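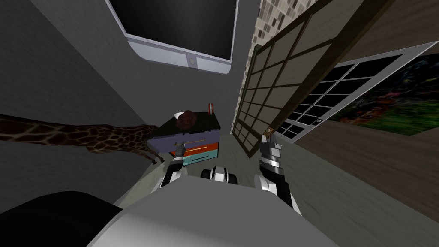 Call for participants: how do you sort your things at home?

The Herath group for home and daily life is looking for people who would like to take part in a study on storage in small homes. We want to learn how families decide where things belong, who puts them back, and what happens when a cupboard becomes too full.

Who can take part

You are 20 years or older and you live in Plunau or Batavis. Your home can be a flat, a house or a rented room. You share it with at least one other person. Children in the home are welcome, but they will not be interviewed. It does not matter if your home is tidy. Please do not clean up before our visit.

What you will do

First there is a telephone talk of 20 minutes. After this, one of us visits you at home for an hour and a half, and you show us two or three places where you keep everyday things, for example clothes, papers or kitchen tools. You choose which places, and we will open nothing ourselves. Then you write a short diary for 13 days. A few lines each evening are enough, and you may write it on paper or send it by e-mail.

In total we are looking for 46 households. The visits begin in September and can also take place in the evening, until 8 pm.

What you receive

Each household gets a voucher for the Flitgate shops after the diary is returned. Bus tickets are paid if you prefer to meet us at our office first. You may stop at any moment without giving a reason, and you keep the voucher if the home visit has already been done.

Your information

Your name and address are stored separately from your answers. We make sound recordings of the interviews and delete them when they have been written out. We do not take photographs in your home.

How to apply

Please write to Amna Bugti with your name, your telephone number and the best time to call you. Tell us also how many people live with you. Questions about the diary can be sent to Tien-fu Kao, who answers in English or Mandarin. Both can be reached through the contact form of the Herath group.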